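Print this page | E-mail this page

**Coats keep sliding off the hangers and ending up on the sofa**

December, by Tamsin Castellanos

Hi everybody! Long-time reader, first time asking anything. We have one white wardrobe in the main room and it has to take all the coats, because the entry is basically a doormat and a wall. The room is the kind where everything happens at once (counter along one wall, round white table, turquoise sofa, carpet), so if a coat isn't put away, everyone who comes over for dinner gets to look at it.

My trouble is the hangers. They're the plain white plastic ones, I bought a bundle of 16 when we moved in, and anything the least bit slippery is off them by the next morning. The black things are the worst. I hang one up, close the door, open it again and there it is in a heap on the low shelf. After a while people quit trying and just drape everything over the sofa, and I find myself doing all the hanging up at 9 at night with my shoes still on.

The other thing is that there's a shelf down low inside the wardrobe, and I have one long coat, rust-orange, that I really love and that doesn't want to share space with it. If I hang it in the middle the bottom bunches up on the shelf and creases. If I push it all the way to the left it's okay but then I forget about it and shove everything else against it.

So: do I buy different hangers, take the shelf out, or train my family? I've got maybe $60 to spend and I'd like to not spend it. I'm in a rental, so drilling is out. Thanks in advance!

**Rostam Kazemi**

Train your family lol. Or get the velvet hangers, the thin ones. Nothing slides off those. I haven't had a plastic one in the house in years except for the kids' stuff.

**Jonalyn Sison**

I wouldn't run out and replace all of them just yet! I had the exact same plastic hangers and I fixed most of mine with rubber bands. Take an ordinary one, wrap it three or four times near the end of the shoulder, do the other side, and you're done. It looks a bit homemade but it's behind a door, so who cares. The rubber does dry out eventually and snap, so I redo mine whenever I swap over the winter things.

For heavy coats the bands aren't enough, and I would buy a few good wide hangers just for those. I got 6 of the Haddad wooden ones and that covers our whole household, because really how many heavy coats does a person wear in one winter? They're bulky though! Two of them side by side take up the room of about four plastic ones, so measure your rail first. I didn't, and I had to give two to my sister.

Also, button the top button or zip it up a few inches. I know, I know, my mother said it too. But a coat that's open at the neck will walk itself off a narrow hanger every time the door bangs shut, and one that's fastened just hangs there. If it's too stiff to button, flip the collar down over the hanger so there's a bit of fabric gripping.

On the sofa habit, what worked here was putting the spare hangers where the coats land. I'm serious. I kept a few empties over the arm of the couch for a couple of weeks, so whoever dropped a jacket had a hanger right in front of them, and it's so much easier to get a hanger into a jacket when the jacket is lying flat on something soft. You slide it up from the bottom, one shoulder and then the other, and pick the whole thing up by the hook. Trying to do it in mid-air in front of the wardrobe with one hand on the door is how things end up on the floor. Once they were used to it I moved the hangers back inside and the habit more or less stuck (my husband's didn't, but he's a special case).

**Jalen Lindgren**

I'd leave the shelf where it is. I pulled mine out of a Rererora wardrobe a couple of years back and then had nowhere to put bags and scarves, and they all went in a pile at the bottom under the coats, so the coats were sitting on lumpy stuff anyway. Ended up putting the shelf back in and I've still got a pin missing somewhere.

You already worked out the long coat. Far left is its spot. Put it there and leave it, and then hang the shorter jackets over the shelf where there's less drop. Sort by length, longest against the side panel and getting shorter as you go over. If you keep shoving things against it, tie a bit of ribbon on the rail next to it as a stopper. You'll notice the ribbon before you notice the coat.

And check your hinges while you've got it open. If the door has dropped at all it'll rub, people have to yank it, and then everything inside swings. Mine needed a half turn on one screw and it went from sticking to closing with a finger. Don't overdo it, those screws strip easily and a landlord will notice. If a hinge is loose in the panel, that's a different problem and I'd ask before gluing anything.

One thing I disagree with Jonalyn on, I wouldn't use rubber bands on anything light colored. I had one leave a mark on a cream jacket. Felt strips or a pipe cleaner twisted around the end does the same job.

**Tamsin Castellanos**

Thank you all so much, this was way more help than I was hoping for! I did the rubber bands on half of the hangers and bought pipe cleaners for the rest (Jalen, I do own a cream jacket, so good call). Haven't spent anything on wooden ones yet. The flat-on-the-sofa trick is the one I keep telling people about, I was always the person fighting with it in mid-air. The shelf is staying in, and the orange coat has officially been given the left side for good. I still need to do the ribbon, and I want to look at the hinges properly when there's daylight in that corner. Will try to report back after the holidays if anyone's curious how the bands are holding up. 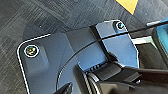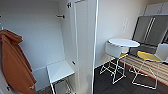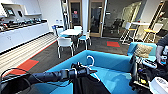
Second picture: the orange coat on the left side of the wardrobe. Third: a black garment on its hanger at the sofa.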